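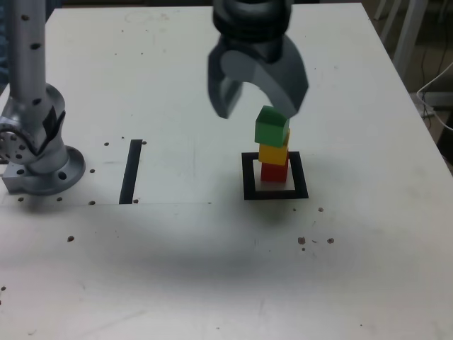
Chapter 5
Comparing Grippers on a Common Task

A gripper's data sheet gives its stroke, its force and its mass. It says little about how the gripper will behave when fitted to a particular arm and told to put one object on top of another. For that a bench test is needed, and the test must be the same for every gripper under study.

This chapter uses block stacking. The task is simple to set up, and its errors are easy to measure: the offset between two blocks, the tilt of the upper one, the height at which it is let go. Small errors at the first level carry over to the next.

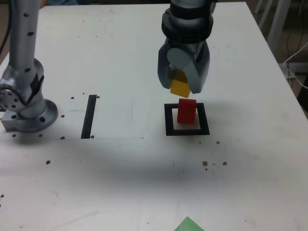

Figure 5.1 Yellow block held above the red block, inside the marked square.

Section 5.1 sets out the test procedure. Section 5.2 treats finger shape and contact area, using the Skumo and Drasov grippers as worked cases – both run from the same controller, with 16 trials per setting. Section 5.3 deals with wear after 3,000 cycles and draws on measurements by Hendriks and Zoubi. Readers who have not met repeatability before should first go back to Chapter 2.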